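Gistumum suturing set: read me first

Hi! I'm Raíssa Barros, and I look after this set, so if something in it is broken, it's me you want to write to. Last updated 2025-04-29.

What you get is a pile of short recordings of suturing with two robotic instruments, made so that a model can learn to pass and handle thread by copying people. There are 54 episodes in the release. Each one is a folder with the video, the instrument poses, the jaw angles and a little text file of notes (mine, mostly, typed with one hand, so forgive the spelling).

How it's split

The training part is everything in the folder called pekel. The 6 episodes in xiong are held out, and please do keep them held out! I've had two people write to me with wonderful scores and then discover they'd trained on the lot.

Labels

I cut every episode into steps by hand: reach, grab, pull, loop, hand over, tie, trim. That's seven labels, and a step starts when the jaws begin to move toward whatever they're going for. Handovers were the hard ones. When both sets of jaws are close to the thread I went back and forth over who had hold of it, and where I couldn't decide I marked the step "unsure" in the notes and left it in. You can filter those out with the Lostonier loader (there's a flag, skip_unsure) but I'd try it both ways first.

Things that will bite you

Thread is thin and the light is strong, so a tracker will happily lock onto a bright streak on the metal and follow that instead. Knots that are already tied look a lot like loose ends if you shrink the video too far. I stopped shrinking mine after a week of nonsense results.

Failed grabs are in there on purpose. Early on I threw them away, and the model I trained never learned to try again after a miss, it just sat there with its jaws shut.

Please don't use any of this to judge how well a person sutures, or to run anything near a patient. It's for research on learning, full stop.

Still to do: fix the clock drift in two of the pose files, and add the second batch in June if the labeling goes well.
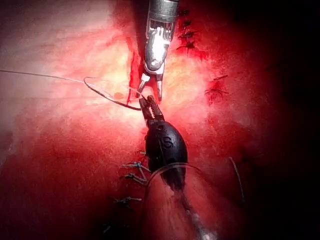
If you relabel any of the handovers yourself, send me your version and I'll put it in next to mine, with your name on it.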